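3.2 Collecting the examples

All demonstrations for Korthorpe were gathered in simulation, by hand, with the Atel controller. Two operators, 20 tasks, 2,127 runs kept. Each run starts from a fresh layout - objects shifted, table texture swapped, wall texture swapped. We store the wrist view, joint angles and gripper opening at every step. Nothing is smoothed afterwards.
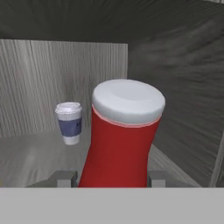 Figure 2. Wrist view in simulation: red bottle between the gripper fingers, lidded coffee cup further back.

Bottles were the slow part. From the wrist the body hides much of the table, so operators tended to stop and correct late. We kept these corrections in, as the policy seems to need them (see Section 5). Runs with more then 10 corrections were dropped. Cups and other objects not being picked stay in the layout as clutter, and are not labeled in any way.

Same procedure for the Thaler set, without the texture swaps. Okby was held back for testing only.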